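Jonside Grasp Planner 5: review

Reviewed by Châu Cù
October 30, 2022
Category: Software, manipulation and planning

Jonside has sold its grasp planner for several years as an add-on to its calibration suite. Version 5 is the first release that can be bought alone. It takes a depth image, proposes and ranks grasps for a parallel gripper, checks them against a model of the cell and hands a joint path to the arm controller. We ran it for a month on bin picking with mixed small objects, in place of the Prisatwood planner we had been using.

Installation

The package comes as a container with a web interface and a Python client. Set-up took one afternoon, most of it spent on the licence server, which refuses to start if the host name contains a hyphen. The manual does not mention this. Support answered the ticket the next morning.

Cell modelling is done in a single text file. Each bin is entered as a floor and four walls, and each wall may be given a slope. Version 4 allowed vertical walls only, so anyone with tapered bins had to pad the model and lose the outer strip of the floor. The new wall type works as described. Clamps, brackets and the like are entered as boxes or cylinders. Meshes are accepted but slow the collision check enough that we went back to boxes.

Perception

The planner does its own segmentation and needs no object models. On bare metal bins the result depends heavily on the depth input. Reflections from the floor produced false patches until we raised the confidence threshold from the default, and after that thin items began to lose their edges. A hairbrush was regularly split into two segments, handle and head, and the planner then proposed grasps on each without knowing they were joined. There is a merge setting for this. It helps with the brush and makes matters worse when two blocks touch.

Translucent plastic remains a weak point. The planner marks such regions as unknown and will not place a finger there, a sensible default that cannot be changed per region.

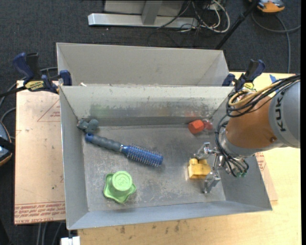
Grasp ranking is the best part of the product. Each candidate carries separate scores for contact quality, clearance and reach, and the weights can be changed while the system is running. We ended up with clearance weighted well above the default. With the factory weights, the planner preferred steep approaches close to the wall, and the wrist then had to turn further than we liked. Toy blocks with flat parallel sides gave no trouble under any weighting. Rounded, lobed shapes lying in a corner were often reported as having no valid grasp, and the log states which wall ruled out each candidate. That log is worth having. The Prisatwood planner returns only an error code.

Motion

Path planning is sound but conservative. Median time from image to path was 258 ms on our workstation, with a long tail when the target lay in a corner. The arm model covers the links and the gripper. It has no notion of cables. Anyone with hoses or leads running outside the arm must add a swept cylinder by hand and attach it to a link, and the cylinder stays rigid while the real bundle does not. We set ours generously and accepted the lost reach. Jalali's motion library handles this with a chain of short segments, and it is hard to see why Jonside has not done the same.

The controller bridge for KUKA arms is now included in the base price. It dropped its connection 7 times during the month. Each time the arm stopped cleanly and the bridge had to be restarted from the web page, since the Python client has no call for it.

Tooling

Every attempt can be recorded and replayed offline with different settings. Replay is deterministic if the seed is fixed, and we compared 28 parameter sets this way without occupying the arm. Recordings use an open format. The viewer is less good: it cannot show two candidates side by side, and it forgets the camera angle when the next recording is loaded.

Alternatives

Astemden's planner is cheaper and quicker on boxes of identical parts, though it expects a CAD model for each one. For mixed items it was not usable in our trial. Prisatwood is still reasonable where the bins are deep and the walls vertical.

Verdict

Good: sloped walls, readable rejection log, live weights, replay.
Poor: segmentation of long objects, cable handling, bridge restarts.

We have renewed the licence for one seat and kept the old planner installed until the bridge is fixed. Jonside lists a patch for May.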